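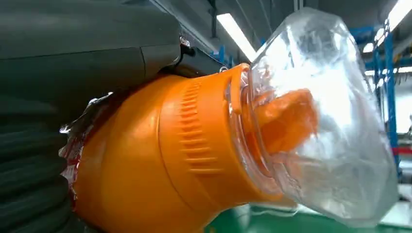

Wrist camera view during the bottle task, clear plastic over the cap end.

Minutes of the March meeting, Plusten demonstration group

Present: Ritva Kokkonen (chair), Remo Valentini, Dalal Kassab, Joonas Lehtinen
Apologies: Seija Savolainen, who sent written comments on the labeling guide and hopes we will save her some of the cardamom buns (we did)
Minutes: Dalal Kassab

1. Opening and last month's minutes

Ritva welcomed everyone at 9 and thanked the group for a good-natured few weeks of recording, especially with the heating the way it was. The last minutes were accepted with one correction: the spare joystick went to Valtonen for repair, and it was Joonas who packed it, so apologies to him for leaving his name off.

2. Bottle task, progress

Joonas reported that we now have 19 usable demonstrations of the orange bottle task. He recorded 13 of them himself and Remo did the rest, and there was some friendly discussion about whose are smoother. Ritva said she had watched the whole lot with her coffee and found it surprisingly restful!

Remo raised the question of the plastic. He feels that clear film around a cap is exactly the kind of thing the model should meet early, because it throws bright reflections back at the wrist camera and hides where the bottle really ends. Joonas agreed in principle but would like those recordings tagged separately, so that if training goes badly we can leave them out and see what changes. Dalal asked whether the label should say "bag," "film" or "wrap," and after more talk than the question perhaps deserved we settled on "film" for everything clear and soft. A hard clear cap over a nozzle is to be called a cap, and nothing else.

Decided: film recordings stay in the set, with their own tag.
Action: Dalal to add the tag and write to Seija about it.

3. Two-handed grasps

Remo talked us through the two-handed recordings, where one hand holds up near the neck and the other has the lower end. He is pleased with these on the whole. His worry is that the operator tends to tilt the bottle the same way each time, with the cap off to the left, and a model trained on nothing but that will think bottles live at that angle. He would like the next batch to have both directions, and a few held closer to upright if the wrists will allow it.
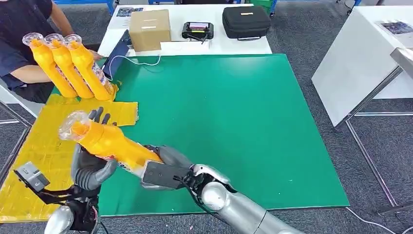
Joonas said the wrists will allow it but the operator's patience may not, and asked that sessions stay short enough for people to swap over before they get tired and start doing everything the same way. We all thought this very sensible. Remo added that whoever is sitting by the table during a recording should try to keep their hands still until the bottle has been set down, as a moving arm behind the bottles is hard to label afterward. He said it kindly and admitted that he is the worst offender.

Decided: the next batch to mix left and right tilts, with operators changing every three recordings.
Action: Joonas to make up a running order.

4. Seija's comments on the labeling guide

Ritva read these out. Seija would like the start of a grasp to be marked at first contact, where the present guide says "when the fingers close," which she and Dalal have been reading in two different ways since winter. She also asks for a rule on what to do when the gripper hides most of the bottle from the wrist camera. Her suggestion is to go by the head view in those cases and put a note in the comment field. Everyone was happy with both points, and Dalal was rather relieved about the first.

Action: Dalal to update the guide and go back over the older labels as time allows.

5. Sharing with Novness

Novness has asked again for a sample of our recordings. Ritva has no objection but wants the film tags finished first, and she would like somebody to look through the head views for people's faces before anything leaves the building. Remo offered.

6. Other business

Storage on the Gumorness drive is getting tight. Please delete your failed test runs, but ask before deleting anybody else's.

Joonas would like the key to the battery cupboard put back on its hook.

Next meeting in the same room, Seija to chair. Remo is bringing the buns.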